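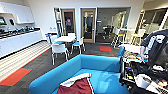

The Lounge at Nandwood, Before the Big Tidy

Last updated: May 2018

So we finally have a lounge! If you've been following along since we moved into Nandwood, you know the plan was always to have one corner where you could sit down without a keyboard in front of you. We got the furniture first and the discipline later (still waiting on the discipline). I promised everybody at Trosach a look at how it's coming along, so come on in.

The blue couch. My favorite thing in the whole place and I will not be taking questions. It's long and low, the color is somewhere between swimming pool and toothpaste, and people put their stuff down on it the minute they walk in. If the maroon thing with the white stripe is yours, please come and get it, and take the white cloth with you.

The round table. White top, four chairs, and no two people agree on whether the chairs go together. I like a bit of blue mixed in with the white! We paid 78 dollars for the table secondhand and I'm still smug about it. Lunch for four is comfy, and lunch for six is a lot of elbows.

The cart. Okay, the cart. Bags, cables, little packages, papers on top, and a white box down at the corner. I've been saying "I'll sort that this afternoon" for longer than I'd like to admit. Cables are going in the drawer by the printer, papers are going to whoever printed them, and any package still sitting there in August gets opened by me.

The black jacket on the office chair. I love how it looks there, all that white lettering on the back of a plain black chair, but we do have hooks now. Four of them! I put them up myself and they're even level.

The glass doors. Those light wood frames were here when we came and they sold me on the place. Fingerprints are a daily job, but I'd take that over a solid wall any day.

Next up is a rug, a lamp, and maybe a plant if somebody else promises to water it. The rug I want is 541 dollars, so it may be a while.

Comments (3)

Tâm Đào
The maroon one is mine, sorry!! Will grab it tomorrow. Please don't let it go in the donation bag.

makori_fan
Where did you get the couch? We've been looking for that exact blue for ages.

ostden2
Vote no on the rug, there's already carpet. Vote yes on the lamp.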